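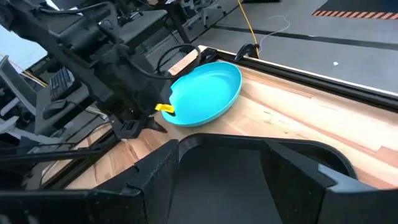 4.3 Handing over small flat parts with two arms

Read section 4.2 before you start. The Pendmont kit must be clamped to the table rail.

1. Place the bowl on the wooden top where both arms can reach it.
2. On the Firkholm panel, open programme 108 and choose "Flat part".
3. Bring the first gripper down beside the bowl until the tag in its fingertips is at the rim.
4. Keep the second gripper back and open. Press Hold.
5. Check that the arm cable makes a free arc above the wrist - it must not be pulled tight.
6. Press Run at the lowest speed.

Note: If the panel shows code 611, the fingers are closed too much. Open them by one step and repeat from step 3.

CAUTION: Keep your hands outside the table rail while the arms have power. Do not step on cables which lie on the floor.

Spare fingertips: order no. 2963, bag of 10.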